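The Friday Round – neighborhood newsletter
Last updated: Friday, July 1, 2022
Shared 30 times | 4 comments

Moving the Serrano Street coffee hour, and what we know about the water

Quick one this week, I'm writing this between two phone calls so forgive the mess.

First thing. The utility work on Serrano Street is going ahead. Crews start at the Darow end and work down toward the school, one block at a time. Your water will be off on the day they do your block, mornings only if all goes well. You should get a card on your door the evening before. If you're on a corner lot you may get two cards for two different days. Go by the one with your house number on it, the other is for the side street and doesn't affect you.

Things people have been asking:

Can I run the tap right after? Yes, but let the cold run a while first. Cloudy is air. Brown is rust, keep running it. If it's still brown at dinner time, call the number on the card. Don't do a load of whites that day, learned that one the hard way last summer.

Parking – no parking on the side they're digging. They will tow. Fernar lot has agreed to let residents in overnight with no ticket, just put your street name on a peice of paper on the dash. Gates lock at ten.

Trash goes out as usual but on the opposite curb. Yes, even the recycling.

Now the coffee hour. Serrano Street hall is inside the dig, so for July we're over at the Pristia building, second door, up the ramp. Same time. Same people I hope.
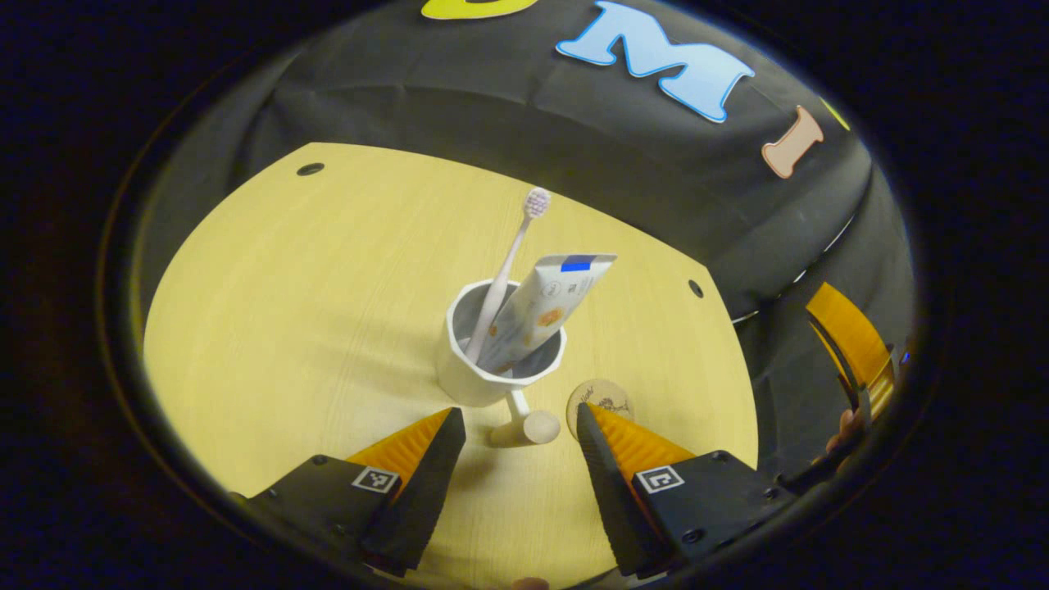
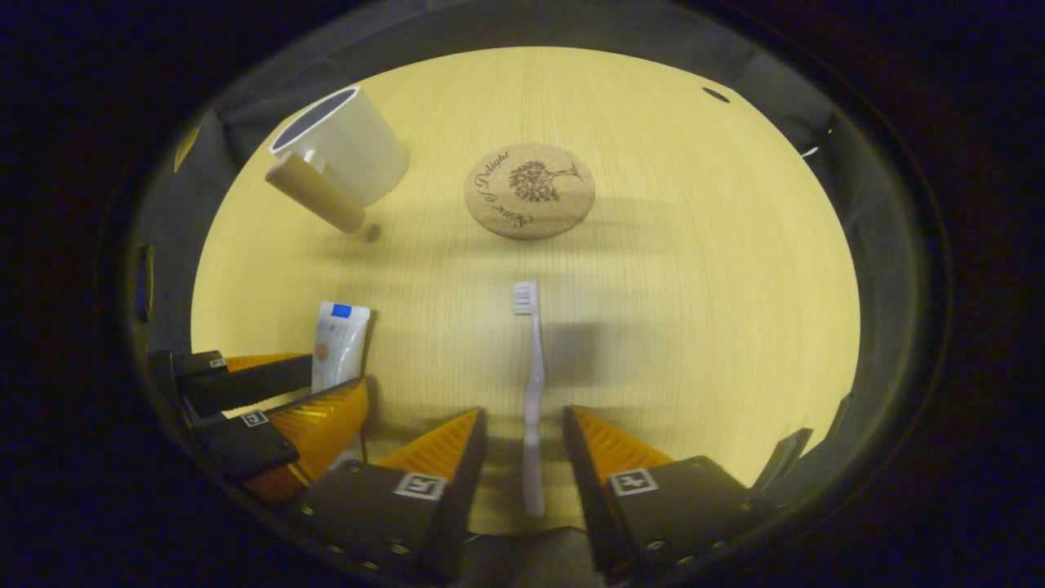 Coffee hour runs ten to noon and you can turn up whenever, nobody takes attendance. We'll have the big urn, decaf in the small one, and Evaristo Trujillo is bringing his lemon cake again (two this time, after what happened in May). Please bring your own cup if you can, a plain white one like these is perfect, anything that isn't paper. We went through a silly amount of paper last time and then had to haul it all out. Put a bit of tape with your name on the bottom. Cups left behind go in the box by the coat hooks and whatever is there at the end of July gets donated.

If you need a ride, put your name on the sheet at the library desk by Wednesday. Drivers too, we're short. Two seats is fine, you don't need a van.

Money, very fast. The sidewalk sale made $1,943. Out of that $593 goes to the tent rental, which was more than last year and yes we did complain. The rest is set aside for the bus shelter bench. The city still says it will put in the concrete pad if we pay for the bench itself. No date from them. I've asked twice, will ask agian next week.

Lost and found: one kid's sandal, left foot, blue. Reading glasses with a brown cord. A casserole lid that fits nothing I own. All at my place, ring the bell, the side one, front is broken.

The dog at the end of Darow Court is home again, thank you to everyone who called. She was under the neighbors' deck. Her owners ask that people please not feed her over the fence, she has a stomach thing.

Still looking for somebody with a pickup for a Saturday morning, to move the folding tables from Serrano to Pristia before the street closes. Lunch included. Reply to this or catch me on the porch.

Next issue might be a day late – I'm away and the library computer is slow.

Recent items
Bench or no bench: where we are with the bus shelter
Sidewalk sale: table map and set-up times
Tomato seedlings, last call
Who to call about the streetlight on Darow Court
Summer reading hours at the library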